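Equipment Renewal Gallery: The Computer Refurbishment Room at Estley

The Rimthorpe Equipment Renewal Program receives desktop computers retired from offices, libraries and classrooms across the district, and prepares them for a second period of use. The work is carried out at the Estley centre, where machines are received, opened, cleaned, fitted with replacement parts and returned to service. In the last program year 2922 desktop computers passed through the centre. The target for the current year is 3000.

This gallery is concerned with the bench stage, at which the case is opened and the internal parts are inspected. It is published for organisations considering a donation, and for recipients who wish to know how their equipment was prepared.

Before the bench

Each computer is entered in the Valtumer register on arrival and given a job number. The number stays with the machine until it leaves the building, and any part taken out of it is recorded against the same number. Drives are removed at the receiving counter and held in a locked cabinet until they have been erased. No computer goes forward to the bench with its original drive installed.

Power cords, keyboards and mice are sorted separately and stored in the Pastor Street annex. Donors are asked to coil and tie cords before delivery. Monitors are accepted on the first Sunday of the month only, as storage for them is limited.

The bench stage

Tower computers are laid on their side for this work. With the panel off, staff have access from above to the board, the memory and the power supply. Dust is cleared first, with particular attention to the fans and the perforated sections of the case, where it tends to gather.

The processor is then lifted out so that the socket may be examined. A damaged contact in the socket is among the more common reasons for a board to be rejected, and 116 boards were set aside on this ground last year. Old thermal compound is cleaned away and fresh compound is applied when the processor is refitted. Memory is tested in matched pairs where the board allows it.

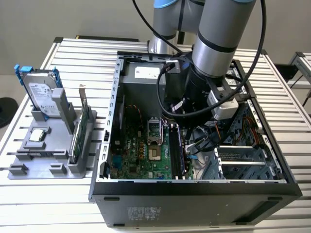 Estley Centre Media Office

Open desktop tower on the slatted aluminum worktable. The retention frame stands raised over the empty processor socket, with the two dark memory slots just to its right. The power supply, with a white label on its top face, is at the far end of the case. A grey component tray is on the left portion of the table.

After the bench

Refitted computers are started and left running overnight. Those that complete the test are given a new drive and a standard set of software, and are then placed on the dispatch shelves. Machines that fail are returned once for further work. After a second failure they are dismantled, with sound parts kept for stock and the remainder sent for metal recovery.

Donations and enquiries

Deliveries are received at the rear entrance of the Estley centre from 2 p.m. on weekdays. Organisations with larger consignments are asked to contact the Rimthorpe office beforehand to arrange a time. A receipt listing the Valtumer job numbers is issued for every donation.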